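Chapter 6
Sheet Metal and Its Uses
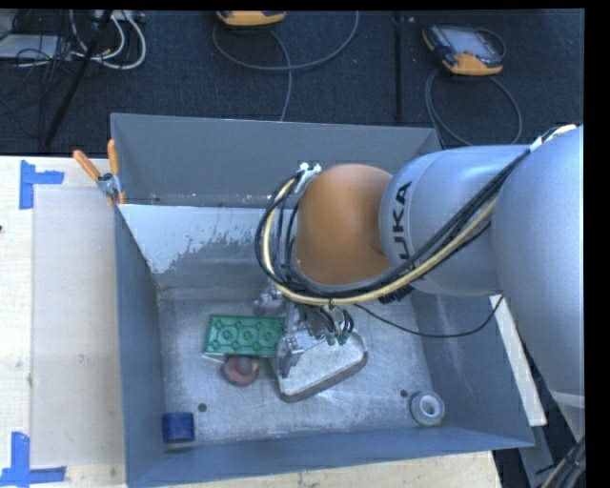
Figure 6.1 A gray sheet-metal bin with high sloping walls, open at the top, on a wooden tabletop.

Section outline
6.1 From slab to sheet
6.2 Gauge and thickness
6.3 Cutting and bending
6.4 Surface wear and corrosion

Sheet metal is metal that has been rolled flat and thin enough to be cut with shears and bent without being melted. Ducts, filing cabinets, car doors, gutters and storage bins are all made from it. A flat sheet is fairly weak and will sag under its own weight if it is held by one edge. Fold that same edge over and the sheet becomes much stiffer. Most of this chapter deals with that one fact and what shops do with it.

Walls that slope outward, like those in Figure 6.1, are common in bins and trays. They let loose parts slide toward the base, and they also change how the flat pattern has to be laid out. A box with straight walls can be unfolded into a simple cross shape. A box with sloping walls cannot, and its corners need extra allowance. You will draw both patterns in Section 6.3.

Case study: the Flarngate shop

Rosine Deschamps ran a small fabrication shop in Flarngate that made feed hoppers for a farm supplier, Poulain. One July the shop received an order for 80 hoppers. Her foreman, Gaëtan Hamel, worked out the flat pattern using the outside dimensions of the finished piece and left out the bend allowance -- the length of metal taken up by the curve of each fold. Every hopper came out slightly too large for its stand. The shop spent $3,490 on new sheet and cut the whole order again.

We will return to this order twice, first to find the correct bend allowance and later to compare the cost of two different gauges.

Before you begin

You should be able to measure to the nearest millimeter, read a simple orthographic drawing, and find the length of an arc from its radius and angle. If arcs give you trouble, review Chapter 2 first.

Key terms: gauge, bend allowance, flat pattern, hem, springback, galvanizing

6.1 From slab to sheet

Steel sheet starts as a thick slab. The slab is heated until it glows and is then passed between heavy rollers, each pair set closer together than the last. Metal finished this way is called hot-rolled. It has a dull, scaly skin, and its thickness varies a little from place to place.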